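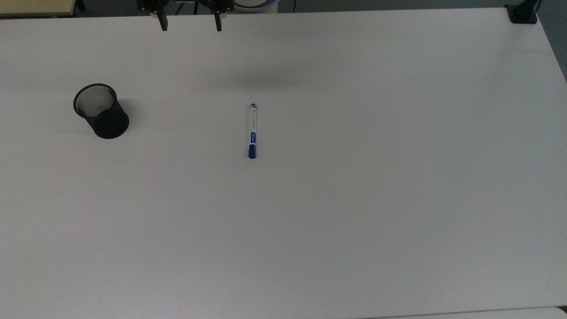

Item 1, sign-in table: black mesh pen holder, white-and-blue marker.

Wutgate Hall walk-through, before the winter swap meet
Checked by Uliana Tkachenko, Jan 6, 2024

I used the same list as in August, with my comments typed in after each item. Skip to the fire stuff if you're short on time, it's the part that needs doing.

1. Sign-in table. OK.
Top is clean and it didn't wobble when I leaned on it. Please keep it inside the lobby and not in the doorway, like we had it last time (people were squeezing past each other with boxes, and I got an elbow in the ribs from a very nice man with a lamp).

2. Front doors. OK, with a comment.
Both open all the way and the push bars work. The left one drags on the mat, so I rolled the mat up and put it in the coat closet. If it's raining on the day, use the thin rubber one instead!

3. Posted room limit. OK.
The sign says 316 for the main room and you can read it fine from the door. The old flyer said 400, which was for the whole building with the upstairs open. Upstairs is NOT open. Whoever still has that flyer on their computer, please delete it.

4. Exit signs. NEEDS WORK.
The one over the kitchen hallway is dark. I pressed the test button and got a little flicker and then nothing, so I'm guessing battery, but I'm no electrician. Chae Electric can come Tuesday. All the others lit up.

5. Fire extinguishers. NEEDS WORK.
Lobby and stage, both in the green and tags are current. The kitchen one is in the green too, but somebody hung aprons over it and I walked right by it looking for it. Aprons are now on the hook by the sink. The tag on that one has run out and needs a new inspection before we let anybody cook.

6. Aisles. Not checked yet.
Tables aren't out. The plan on the corkboard shows 5 feet between rows and I'd like us to really stick to that this time, strollers and all. Tape the floor first, then bring in the tables. We did it the other way around once and ended up moving everything twice.

7. Cords and outlets. OK, with a comment.
I threw out 2 extension cords, one with a cracked plug and one that had been patched with packing tape (why, why). The orange Nestura reels are good, just unwind them all the way before plugging anything in. No coffee urn on a power strip, please. It gets its own outlet, by the window.

8. Kitchen. OK.
Stove knobs all turn off properly. Fridge was at 38. There's a tub of something on the bottom shelf with no name on it and I'm giving it until Monday.

9. Stage steps. NEEDS WORK.
Second step from the top moves. I could rock it with one foot. Faler Carpentry built those and said they'd look at it, but I haven't got a day out of them yet. I've put a chair across the steps for now, so leave it there even if it looks silly.

10. First aid box. OK.
Full, except the small bandages, which I'll pick up. It's back on the wall next to the office.

11. Parking lot. OK, with a comment.
Lights came on at dusk. There's ice by the downspout on the north side, so salt that corner first thing in the morning and again at lunch.

Still open: 4, 5, 6, 9. I'll come back for another look once the sign is fixed and the tables are up. Call me if you get in the building before I do and find the chair moved.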